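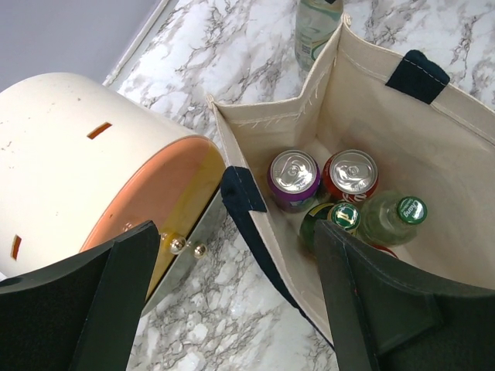

Starting Drostgate again from zero

Last updated: January
2 min read

Last month I lost my save in Drostgate. I had 112 hours in it and I was in the last region, the one with the frozen canal. I moved the game to a new disk, I opened it, and the menu offered me only "New game". I looked for the old file during one whole evening and then I gave up.

For a week I did not want to play anything. Then I began again, on the hard setting, and I must say that I enjoy it more than I expected. The first time I ran through Hadero, the harbour town, and I did not talk to anyone except the smith. Now I read all the letters. There is a small quest with a bell ringer which I had missed completely, and it gives you the short lamp already in chapter 2.

The fight with Clustodon is still too long for my taste. He has 393 points of armour and my spear takes away very little. I beat him at the ninth attempt, close to midnight, with one potion left.

I have also changed how I spend my money. Before, I bought every map. This time I keep at least 50 coins for the ferry, as walking back through the marsh is very boring.

If somebody knows whether the tower door opens before the canal, please write it in the comments. I am standing in front of it and I have no key.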